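Kitchen table robot — notes for shop night talk
Gavin Lennox
5 November 2025

INTRO (keep short, people want the bar)
Who I am. Second bay at the Buchanan shop, the one with the extension cord everybody trips on. Started this in May with Dean Wragg and Isla Nisbet. Goal: an arm that can put away toy groceries. Modest!! Still not there every time.
Ask who has built an arm before. Show of hands. If it's only Alasdair move on fast.

MONEY
Total so far 3,075 dollars. Say it out loud, wait for the groan.
Most of that is the arm. Second biggest was the Stirnex motor controller we fried and had to buy agian. My fault, reversed polarity. Tell the smell story.
Props were cheap, thrift store and Isla's nephew.

THE TABLE
White top. Pros: wipes clean, colors pop. Cons: glare from the shop lights, Dean hates it.
Everything gets shot from overhead. Bottle is the main target, oven is the big dumb obstacle on the other side.

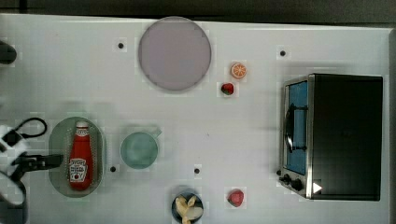
SOFTWARE, QUICK VERSION
Control code is Embla Eklund's fork of a thing called Bumel. She's here, point at her.
Runs on an old desktop. No cloud. Don't get dragged into the cloud question, Alasdair will try.
Teach by hand first, then replay, then let it choose. We recorded 84 runs by hand before letting it choose anything. Boring evenings. Pizza helped.
Swap props between batches — otherwise it learns one layout and nothing else.

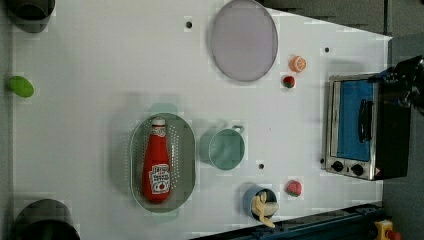 Calibration is what ate the summer. Nine weekends of it. We'd get the camera and arm to agree, then somebody bumps the bench and it's all off again. Some layouts are rougher than others too: a banana poking out of a blue cup is a horrible thing to grab, the end curls over the rim and the fingers want to push it instead of pinch. Round stuff is easier to see, harder to hold. Ask me about the peach at the break. Fix was a printed jig, file is on the shop drive under Cundel (our name for the arm, don't ask).

SPEED
First version painfully slow. People wandered off mid demo.
Turned it up 33 percent in one go. Too much. Overhead stills get smeary when the arm moves quick, black housing goes to mush and only the blue light stays readable. The vision code hates that.
Compromise: fast in the open, slow near objects. 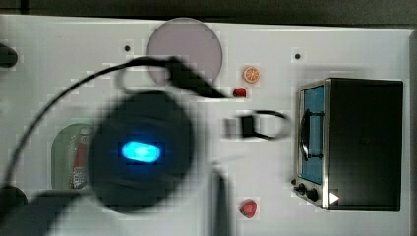

CABLES
Short section but imporant. Leave slack!
First cable was too short and yanked its own plug at full reach. Second one too long, swept a cup onto the floor. Now one loop over the arm, velcro at the base, strain relief from Alasdair's junk box. Thank him here.
Check it before every session. We have a checklist taped to the bench, Dean wrote it, handwriting is terrible, read it anyway.

GRIPPING
The bottle in the colander. Spent way too long on this one.
Problem is the sides, fingers need room to get down in there without catching the edge. Come in from the left, open wide, go slow, close gently.
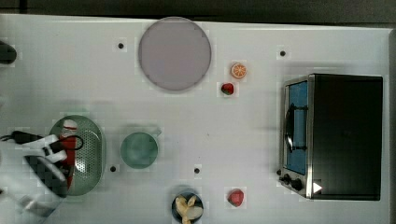
Then lift straight up before going sideways. Sounds obvious, we did it wrong for a month. Drag it sideways and the whole colander comes along for the ride.
Rubber on the finger tips made a bigger difference than any code change. Embla disagrees, let her have 30 seconds.

WHAT'S NEXT
Oven door. Want it to pull the handle. Isla thinks we need a different finger shape, probably right.
Second camera, lower down, if we find the cash.
Need somebody who can weld a better base. Ask the room twice.

QUESTIONS
Repeat them into the mic, back row can't hear
If demo is misbehaving skip it, go to the video on Dean's laptop — charger is in my bag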